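Oct 17, 2024
Workshop book, wet bench end

Long entry today, sorry to whoever is reading this over lunch. The rainwater project has finally got to the point where things are happening every day and I keep promising myself I'll write them down the same evening, and then I don't, so what follows is a fair bit of catching up.

Where we are: the school at Kullside said yes to the barrels back in September, and their environment club has been wonderfully keen (almost alarmingly so, the grade sixes had drawn their own downspout plan before we'd even measured the roof). The idea hasn't changed. Collect off the gym roof, settle it, run it through our slow sand column, and use it on the garden beds and the little greenhouse. Nobody drinks it. I have written that on the lid of every barrel in the fattest marker we own.

Column 21 is the one I care about at the moment. It's the short column, with the finer sand from Riedl on top of the old pea gravel, and it has been a slowpoke from the start. I washed the Riedl sand until my hands were pruney and the rinse water still came off the colour of weak tea. Went again the next morning with the big paddle instead of the hose, and it cleared far quicker. If you're washing sand, use the paddle! Half a pail at a time, let it sit, pour off, repeat. The hose only stirs up the top and makes you feel busy.

Filled the column from the bottom, slowly, to push the air out. Got impatient near the end and opened the valve too far, and of course the top layer lifted and went lumpy. Drained it back, levelled it with the spoon on the stick, filled again at a dribble. Second time it settled beautifully and I stood there admiring it like a new baby.

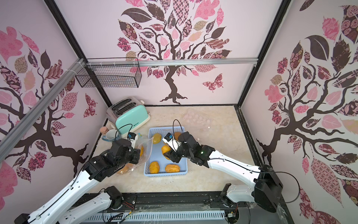

Turbidity next. I ran the tube readings on the raw barrel water and on the outflow, and the outflow is better but not yet where I'd want it for the drip line. The emitters in the greenhouse are tiny and they'll plug at the first excuse. My feeling is that the column needs time more than it needs fiddling with. The living layer on top has to grow in, and every time one of us scrapes at it to see how it's doing we set it back. So please, however tempted you are, leave the top of 21 alone until I say.

A word about the meter. Bottle number 2321 in the standards box is not the one that goes with the meter we have now, it belongs to the old unit, and I calibrated against it on the first morning without looking. All the readings from that morning are crossed out in pencil on the sheet. Please don't rub them out, I'd like to keep them so I remember to be humble. I've moved the old bottle to the back shelf and put green tape on the proper ones.

Adaeze Nwankwo came by in the afternoon with the roof sketch for the second site, the community hall in Distavmont. It's a lovely old building, put up in 1958 according to the stone by the door, and the gutters look as if they have been there the whole time. She'd climbed up (with a harness, she wants me to note) and found the north run sagging in the middle, with a good crop of moss in it and one very healthy maple seedling. We had a long chat over tea about whether to replace the run or just rehang it. I lean to rehanging. She leans to replacing and I suspect she'll turn out to be right, but the budget for the hall is small and the brackets are sound everywhere except at the corner. We left it that she'll price both.

She also brought up the first-flush diverter, and she has a good point. The one we built for Kullside holds too little. After a dry stretch the first bit of rain washes down all the dust and bird mess, and ours fills up and starts passing water to the barrel while it's still grubby. We could lengthen the standpipe without changing any of the fittings, so I cut a new piece and dry-fitted it on the bench. Fits fine. It needs a second strap, though, as it'll be heavy when full and I don't want it swinging about beside the bike rack.

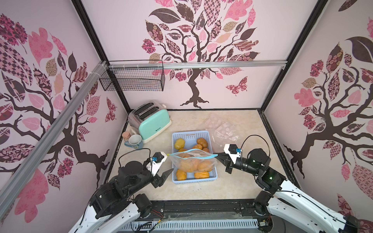 The slow-drain hole at the bottom of the diverter is the other thing. I drilled the first one too small and it clogged with a single seed husk. The new cap has a larger hole and a scrap of stainless mesh inside, held in by the thread. Tested with a pail of the nastiest gutter sludge I could find and it kept dripping the whole time I was eating my sandwich. I'll call that a pass for now, but somebody should look at it after the first proper leaf drop.

The kids asked (by email, all in capitals) how many barrels they'd need to get the garden through July. I sat down and did it properly with the roof area and the rainfall sheet, and came out at 9 barrels if they mulch and a good few more if they don't. They have room for six along the gym wall without blocking the door. I'm going to suggest mulch, and plenty of it, and I'd like one of you to check my sums before I send them anything, because I have form. The working is on the yellow pad under the window.

Frost is on my mind as well. The barrels at Kullside should be emptied and tipped before the ground goes hard, the diverter cap taken off and left off, and the overflow turned away from the wall. I've written it out as a one-page list for the school and used only words I could say to my own mother. The column comes indoors for the winter and stays wet. If it dries out we lose the living layer and start all over in spring, and I am not washing that sand again.
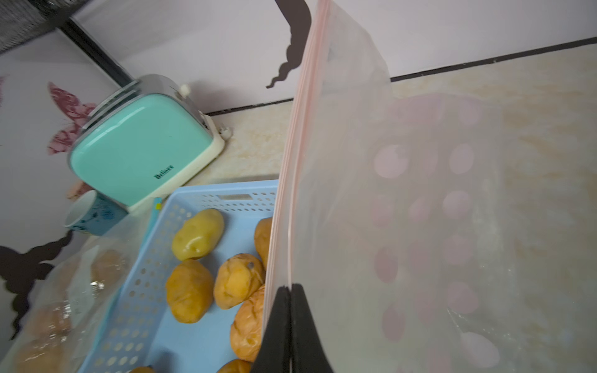
Order from Gostorent: the barbed fittings came, the ball valves did not. The slip says back-ordered with no date. I rang and had a very friendly conversation with a man who knew nothing about it, and he's promised to call back. In the meantime there are two brass valves in the tin with the hose washers, a bit ugly, which will do for the bench.

Left to do:

Second strap for the standpipe
Send the frost list to the school office
Tube reading on 21 each morning, same time, same person if we can manage it
Check barrel sums (yellow pad)
Chase the ball valves
Gutter prices for the hall, with Adaeze
Return the borrowed ladder, it's in the way of the kettle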